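From: Jaruwan Nilsuwan
To: zatport-grasping
Date: March 30, 2020
Subject: Re: [zatport-grasping] Push primitives vs. grasp-only on the two-bin setup

Yordanov wrote:

> I read the February draft and I don't follow the claim in the ablation
> section. If the pushing actions only fire when the grasp score is low,
> how do you know the gain comes from the pushes and not from the extra
> camera view you get after each one? Also, what do you count as a
> failed attempt when the object is lifted but slips over the bin wall?

On the first point, you're right that the draft mixes the two. I reran the comparison with a third condition, in which the arm retracts, takes a second view and then replans without touching anything. All conditions used the same checkpoint and the same score threshold. The re-view condition recovers part of the gain, mostly on transparent packaging, where the depth map is poor and a second sample helps. It does almost nothing for objects lying against a wall. Those still need the push, and that is where the remaining difference sits. I'll split the table by object position in the next version.

On the second point, an attempt is scored as a success only if the object clears the rim and is released in the other bin. A slip over the wall is a failure, and the object goes back in by hand before the next attempt. The Hustivska scripts scored it differently, so our numbers shouldn't be compared with theirs directly.

Known problems with the current runs:

1. Long handles. The planner prefers the thick part of a tool and ignores where the far end will go during the lift. When the handle points toward a wall, the tip can catch on the way up. I have added a swept-volume check but have not tuned it. 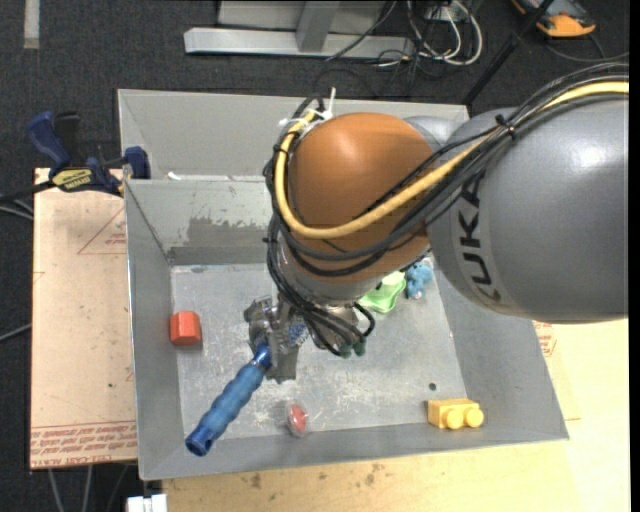
2. Wrist cable. The Cestodbridge driver limits the last joint to keep the bundle from winding up, so 2 of the 6 candidate yaw angles are rejected near the far corner. The policy doesn't know this and keeps proposing them. For now I mask them before the argmax.

3. Soft objects. Plush items give a high grasp score nearly everywhere, and the policy picks them first. This makes early attempts look better than late ones. Please report by attempt index and not only the mean.

The logs are in the usual directory under the Zatport tree. I would like comments on the split table before I rewrite the section, in particular whether the re-view condition should get the same time budget as the push or the same number of actions. I used the same number of actions.

Jaruwan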